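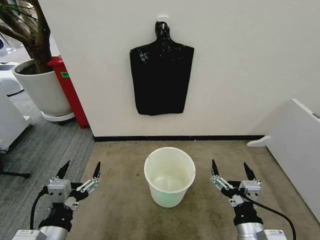
Issue 40

One hook, one bag, one bucket

September 5, 2019
By the Cokham Home Page

I am a big believer in the small white wall hook! If you have a bare stretch of wall anywhere in the house, you have storage, and you can set it up before your coffee gets cold. The corner I want to talk about is as plain as they come: a white wall, a black baseboard, a carpet that has seen some life, a hook with a black bag hanging on it and a white bucket standing on the floor below. I love it. Everything I used to keep in a heap by the back door now has a place, and I have stopped kicking the bucket over in the dark.

So, how to get one of these going in your own house.

Start with the wall. Wipe the spot with a barely damp cloth and let it dry completely before you do anything else. If you are using a stick-on hook, press it hard against the wall and then leave it alone overnight. I know, I know - you want to hang something on it right away. I did too, and my first one came down at two in the morning with a crash that woke the whole house. A screw-in hook will carry more, but check what is behind the wall first and use a proper anchor if you don't hit a stud.

Height matters more than people think. Hold the bag up against the wall before you commit and look at where the bottom edge lands. You want plenty of daylight between it and whatever stands underneath, so you can lift the bucket out without brushing the bag every time. I mark the place with a pencil dot, walk away, come back and nearly always move it (usually down a little, I have short arms).

Now the bag! Hang it empty when you are finished with it and it will lie nice and flat, taking up hardly any room at all. I keep my dust rags in mine, then take the lot out on wash day. Light things only, please. Rags, dusters, spare sponges, a pair of rubber gloves. The minute you put a bottle of cleaner in there you are asking too much of a little hook, and the bag will start to swing and scuff the paint. Black is a great color for this job because it hides everything, though it does show lint, so give it a shake outdoors now and then.

Keep bags like this well out of reach if you have babies or small children in the house. Mine go up high or behind a closed door.

A word on getting the bag on and off. Take hold of it near the top, close to the hook, and lift before you pull. If you grab it by the bottom and tug, all the strain goes on the hook and on the narrow part of the bag, and one of the two will give up sooner or later. Lift, clear the hook, then bring it toward you. Two seconds, and the hook stays put for years.

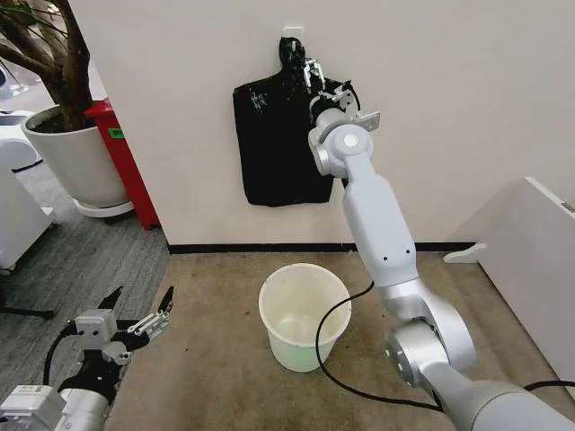

Hold it by the upper edge, bucket underneath.

The bucket is the part I get most excited about, which probably says a lot about me. A plain white one is the best kind to own. You can see at once whether it is clean, and you can see what color your mop water has turned. Rinse it after every use, tip it upside down in the tub until it drains, and wipe the inside before it goes back on the carpet. A damp bucket on carpet leaves a ring, and a ring on light carpet is a real pain to get out.

If you are already stuck with a ring or some old marks, try this before you rent a machine. Blot with cool water and a white cloth, working from the outside in. Then mix 4 cups of cool water with 3 drops of clear dish soap, dab it on, blot again with plain water and lay a dry towel over the spot with something heavy on top. Leave it overnight. Test it in a hidden corner first!

White plastic does pick up a tint over time. I fill mine with warm water, throw in a good scoop of baking soda, let it sit for an hour and go over it with a soft brush. Skip the steel wool - it scratches, and then the dirt has somewhere to hide.

And run a dry cloth along the black baseboard while you are down there. Dust shows up on it like flour.

Next time: the December box, and how I finally got the string of lights to stay untangled.

We use cookies to remember your settings on this site. By continuing to browse you agree to our use of cookies. Accept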